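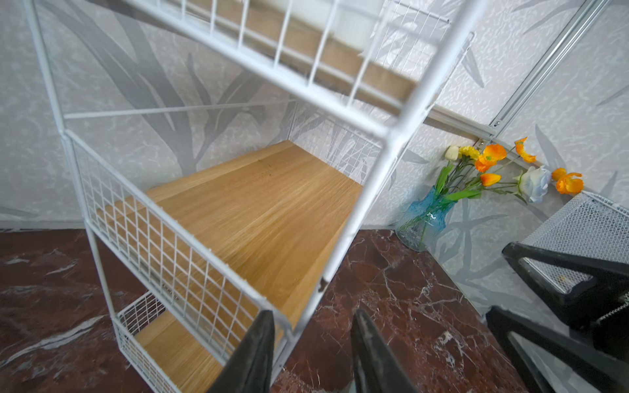
sistach_kitchenette
Sun 6 August
OK so I need opinions from people who own one of these wire shelf units, because I've been going back and forth on it all week and my sister has stopped answering my texts. I want it for onions, potatoes, bread and the giant bags of rice that live on the floor right now. White metal, wood boards on the tiers, wire basket at the bottom. I love how it looks! But the middle board is bare wood as far as I can tell and I have it in my head that potatoes are going to leave rings all over it. Do I seal it? Oil it? Put a liner down and stop worrying? Also the bottom basket sits right on the marble, no feet or wheels that I can see, and I'm scared of scratching the floor (it's the reddish brown kind with the white veins, and my landlord loves it more than his kids).

tradodel77
Mineral oil. Two thin coats, let it soak in overnight, wipe off what's left. I did mine in January and it still looks good, and I keep beets on it.

pantrymoth
Please don't oil a shelf you're going to put bread and paper bags on. I did that and everything I set down picked up a greasy patch for weeks. Water-based clear coat, or just a cork liner cut to fit. The liner was the best 2 bucks I spent on that kitchen.

tradodel77
If it was greasy for weeks you put on too much. Wipe it off, that's the whole trick.

pantrymoth
I wiped it! I wiped it so many times.

gridlock_memex
Can I go off topic and say move the potatoes and onions apart? I had them in the same basket and the potatoes sprouted like crazy. Potatoes in the bottom, where it's darker, onions up top where the air gets at them. The grid sides are great for onions.

For the floor, felt pads won't stick to wire that thin, they slide off the first time you push it. I slit a piece of clear aquarium tubing and snapped it over the bottom wires. You can't even tell it's there.

sistach_kitchenette
Ooh, tubing, I like that a lot. And OK, onions go up top.

Another thing, there's a little dark scuff in the white paint on the front post, right by the middle tier. Would you touch that up or leave it? I don't want it to rust next to food.

oldspoons
Try a melamine sponge first, gently. Half the time it's a rubbed-on mark and the paint is fine. If it's down to metal, a dab of white appliance paint, the kind with the brush in the cap.

tradodel77
Leave it. It's a shelf. You'll have ten more by Christmas.

oldspoons
In a dry kitchen, sure. Mine was next to the sink and the rust got onto the dish towels.

gridlock_memex
What does it hold, by the way? Mine says up to 30 pounds a tier and I wouldn't push it. The rice would go on the very bottom for me.

sistach_kitchenette
No idea, I can't find a label anywhere. Rice on the bottom then, but now where do the potatoes go??

pantrymoth
Paper bag, middle shelf. With a LINER.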